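December 26, 2022

Slept until gone nine, which I haven't done since the summer. Rain on and off overnight and the gutter at the back is dripping again, so the repair in September was money wasted. I'll ring the man after New Year. He will say it's the leaves.

Had toast and the end of the ginger marmalade and wrote the list of what needs eating. Half the ham, most of the red cabbage, a whole Festberg cheese that I bought because it was on the counter by the till and I was tired. It's milder than I expected. The rind tastes of cellar and I cut it off. Sprouts, of course. I made too many potatoes and they are in the big blue bowl under a plate.

Read for an hour before getting dressed. I am on the last part of the Lytvynenko, the one about the railway town, and I have been going slowly with it. My copy has 600 pages and small print and I had to go back twice to work out which brother was which. The middle section, where the younger one keeps the station accounts, is the best of it. He writes down every crate that comes through and says nothing about his wife leaving until the page where he miscounts the crates. I read that page again this morning. I'd like to read it in the original and I'm nowhere near able to. Tamara says the translation is fair but too polite, and that the men swear much more in the Ukrainian.

Tamara Harasym came at eleven to walk. We did the long way round Zendovstead, out past the pumping station and along the bottom of the bank, then up through the beech wood. It was muddy to the ankle at the gate, where the cattle have been standing. She had proper boots and I had the old ones with the split, so my left foot was wet from then on. Saw a buzzard on a post, two lots of people with new dogs and a boy on a new bicycle being pushed up the hill by his father. The stream is higher than I have seen it this year. You can't use the stepping stones. We went up to the road bridge, and that adds a good half hour.

We talked mostly about the house. She and her brother have agreed to sell their mother's place in the spring and now that it's agreed she is sleeping better. The brother wants the clock. She doesn't mind about the clock but she minds that he asked for it on the phone on Christmas Eve. She is keeping the sewing box and the good pans, and the rest can go to whoever will come and carry it. I said I'd help with the books. There are a lot of them and some will be damp.

She has been thinking about what sort of kitchen she wants when she moves, and I now know a great deal about drawers. She wants deep ones for pans and no cupboards at floor level that you have to kneel in front of. I said steel worktops show every drip, having wiped one down for three years at the school. She said she'd sooner see the drips. She is also against islands. 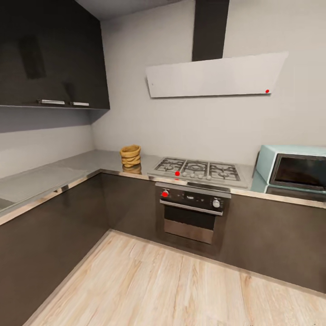

Brown units and steel worktops, with the oven under the hob.

I like a hob with an extractor you can stand up straight under, and that was all I had to offer. My own kitchen is as it was when I came and I don't think about it unless the drawer sticks. It has been sticking. I rubbed a candle end along the runner when I got in and it's better.

Back by two. Hung the socks over the bath and put newspaper in the boots. We had ham and cabbage and fried the potatoes, and Tamara ate more of the Festberg than I did and took a piece home. She left at three to get back before dark.

Then the phone calls. Jocelyn Turcotte first, as it was still morning for her. They have had snow up to the window sills and the power was off for most of the day before Christmas, so they cooked the bird a day late and ate tinned soup by the stove. She sounded cheerful about it. Her knee is no better and they have offered her a date for the operation in the spring, which she may not take. I told her to take it. She asked whether I was still doing the family papers and I had to say I hadn't opened the box since the autumn.

So after that I opened the box. It's the reason I'm writing this down at such length, as I want a record of where I got to.

The letters run in order as far as my grandfather's second year at the mill. After that whoever packed them put them in by size, large at the bottom, and there are bills and seed packets in among them. I sorted for two hours at the table. Did the envelopes first, with postmarks I could read in one pile and the rest in another. The unreadable pile is much the larger. I've decided not to force those. They can go by the handwriting, and hers changes a lot after the illness, so that should help.
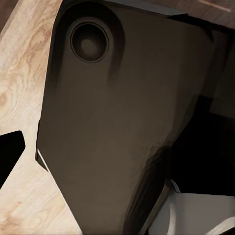

The best find was the household book. I'd thought it was lost and it was under the seed packets, in a brown paper cover. She kept it for one year only, the year they had the lodger. Everything is in it: coal, flour, thread, stamps, a hat returned and the money given back. At the end of December she has added up the whole year and written 3,696 at the foot of the page with two lines under it. She doesn't say of what. It can't be pounds. It may be pence, or it may be eggs, as she sold eggs and there is a column of ticks on the facing page that I haven't got to the bottom of. I tried adding up the shillings for one month and got a different answer each time. I'll do it again with a clear head.

The lodger is only ever called Mr H. He paid on time until the autumn and then stopped, and there is a line through his name. Two weeks on she buys a new lock. My mother always said there was never a lodger. I copied the page out in full and marked the place with a strip of card.

There was also a letter from my great-aunt about the flood, four sides, written up the margins when she ran out of room. I knew the story of the piano but not that she was the one who had insisted on keeping it downstairs. She says the water was 21 inches up the parlour wall and that the cat had got on top of the dresser and would not come down for fish. I read that part to Jocelyn when I rang her back, which I had promised to do if I found anything. She laughed so much that her husband came in to see what was going on.

I've promised Jocelyn copies of the flood letter and the Mr H page. The letter is on thin paper and the ink from the other side shows through, so I don't know how well it will come out. I'll try it by the window in the morning. If it's no good I'll type it. She can read my typing, and she has never been able to read that handwriting any more than I could at first.
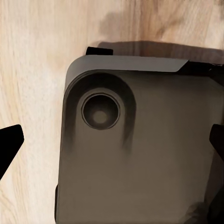
Dark grey against pale wood.

Put the letters I had finished with into the new folders and wrote on the tabs in pencil. I'm using pencil for everything until I'm sure of the order. The folders came in a pack of 50 and I had thought that was far too many, but at this rate I'll be buying more.

Supper was soup and the last of the stuffing cold on bread. After supper I played a game of Hasis against myself, the card one Tamara gave me yesterday. The rules are on one folded sheet and leave out what to do when both sides hold the same suit. I made up my own rule, which is that the side that dealt loses the trick. The side that dealt then lost the whole game by a mile, so it may need looking at. I'll ask her how her family plays it.

Rain has started again. I've put the washing-up bowl under the drip by the back door, and the boots are still too wet to wear, so if I go out tomorrow it will be in shoes and on the road. I need milk, stamps and light bulbs for the landing. I must also write to my cousin about the name on the back of the wedding photograph before she goes away on the second.

Twenty pages of the Lytvynenko left. I'll do ten tonight.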